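# Plirnska Demijohn Starter Kit, reviewed
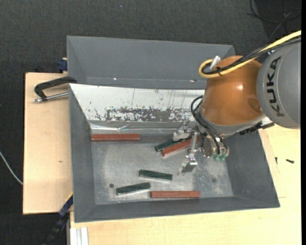
Kastadbridge Home Brewers' Newsletter, page 15

I have been making country wines in the back kitchen for more years than I like to add up, and I've always pieced my equipment together as I went along (a bucket from one place, a bung from another, and an airlock that came free with something). So when my old friend Brahim Bennani rang to say he'd bought the Plirnska kit and would I like to borrow it for an autumn brew, I said yes before he'd finished the sentence. It was September, the brambles along the Kistside path were heavy with fruit, and I had just the thing in mind.

What you get is a glass demijohn, a bored bung, a bubbler airlock, a length of siphon tube with a little tap on the end, a hydrometer in its own trial jar, a straining bag and 4 sachets of wine yeast. It costs £85, and I did wince a bit at that! Bought separately you might do it for less, but you'd be hunting about for a bung that fits, and I have a whole drawer of bungs that don't.

The glass is lovely and thick, with a proper ring handle at the neck, although please don't lift a full one by the handle alone. Put your other hand underneath. The airlock sits snugly and I had it bubbling away by breakfast the day after the yeast went in, a steady, cheerful plop that my husband claims he could hear through the wall. The bag is finely woven and kept nearly all the pips back, and it rinsed out well under the cold tap, though it has stayed a rather handsome shade of purple ever since.

My favourite piece by a long way is the siphon. I've spent half my life sucking on the end of a tube and getting a mouthful of sediment for my trouble, and this one has a squeezy bulb to start it off, with the tap to stop it when the bottle's full. I racked the blackberry on Friday and didn't spill more than a teaspoonful, and anybody who has seen my kitchen floor on racking day will know what that means.

Now for the grumbles. The instruction leaflet is printed in tiny grey letters and tells you to "add sugar to taste", which is no help at all to a beginner, who needs to be told how much. Use the hydrometer and write your readings down as you go. The trial jar has a very narrow foot as well, and I knocked it over twice. Younes Nasr, who has the same kit, stands his in a mug. I should also have liked a spare airlock, as I'm forever wanting to start a second batch before the first is done.

The yeast itself is a good, plain, all-round sort. It dropped clear without finings and left a firm layer at the bottom. For something more delicate, elderflower say, I'd still go to Belkadi on the high street and ask what they have in the fridge.

Four stars from me. Brahim would like his demijohn back, and he can have it once the blackberry is bottled.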